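Vunlow Ribbed Finger Pads for Hand-Held Grippers

Sold in sets of four, enough for a pair of two-jaw grippers
Color: blue
Mounting: screw-on, hardware included
Weight limit on the grip test: 2 kg

Fabric is where most fingertips show their bad side. A smooth tip slides over a folded edge, a very sticky one drags the top layer along with it, and a hard one pushes the whole bundle away from you before it closes. We have been playing with finger pads for a long time, and the ribbed ones are the first set we really love for cloth! The ribs give you a row of soft edges to catch a fold with, and the pad still lets go cleanly when you open the jaws (which matters a lot more than we expected when we started on bedding).

How we tried them

Keerthana Poojary ran the comparison in March with three pad types: the Vunlow ribbed pad, the flat Flutard pad and the plain fingertip most grippers ship with. Each type got 200 grasps on folded cloth, split between a bare tabletop and a made bed. The bed was her idea and it was a great one. A mattress gives under the tips, the sheet wants to come along for the ride, and a busy print makes life harder for any camera looking for the edge of the cloth.

She worked with a gripper in each hand, going in wide on the near edge of the bundle, so both sides got a turn at every fold. 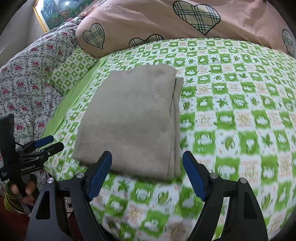

What we found

On the table, the ribbed and flat pads were close enough that we'd happily use either. On the bed the ribbed pads pulled ahead. Keerthana logged 33 double grabs (cloth plus sheet) with the flat pads and 30 fewer with the ribbed ones, and she swears the difference is easy to feel through the handle. The plain fingertip did better than we thought on thick folds and badly on single layers.

Stacked layers are still tricky. If one layer sticks out past the one above it, come in low and slow or you will take only the bottom one. Kenta Ichikawa likes to tip the jaws slightly outward before closing, and that helped on seams too.

Fit and care

The pads fit any jaw with the Chamoun two-hole pattern. For Grovora jaws, add the thin adapter plate at checkout. Snug the screws by hand first, line up both pads with the jaws closed, then tighten. Over-tightening makes the pad bulge in the middle and you lose contact at the tip.

Lint builds up between the ribs, faster with fleece than with cotton. A dry toothbrush gets it out. Skip alcohol wipes, they leave the surface slick for a day or so.

In the pack

Four ribbed pads
Eight screws and a hex key
Fit sheet with the hole pattern printed at full size

Replacement screws are sold separately.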